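Taltstead Map Pack, version 3

Hi, and thanks for grabbing this! Taltstead is a survival map I've been building on and off for ages, mostly late at night with a podcast going. It's one big coastal county with two towns, Rulville and Gradmont, and a whole lot of farmland in the middle. Version 3 is mostly fixes, plus one new area I'm pretty happy with.

What's new

The Gradmont harbor is finally open. You can go inside the fish market, the customs office and most of the boat sheds (the last shed on the east side is still a locked box, sorry, I ran out of steam). Villagers in Rulville no longer walk into the well. The crash when you slept in the inn during a thunderstorm is gone too, at least on my phone and my old tablet. If you still get it, send me your log!

I also redid the travel distances. Rulville to Gradmont is now 2,875 blocks by the main road, which felt way too long in testing until I added the halfway camp with a bed and a furnace. Now I kind of love the walk.
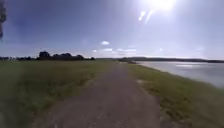

There are 654 chests in the county and I refilled every one of them with a small script, so the loot should feel a lot less random. Early chests have food and basic tools. The good stuff is farther out, and Seneviratne Manor up in the hills has the best of it, if you can get past the cellar.

Installing

Unzip the download and copy the folder named taltstead into your worlds folder. Restart the game and it should show up in your list. Updating from version 2? Back up your old save first, please! Your inventory carries over but anything you built at the harbor will be overwritten.

Known issues

Shadows flicker under the Rulville bridge on low graphics settings. The manor clock runs backward (I have no idea why). Loading takes roughly a minute on older phones.

Using the map

Record it, stream it, chop it up for your own server, all fine by me. Just don't sell it, and keep this readme in the folder.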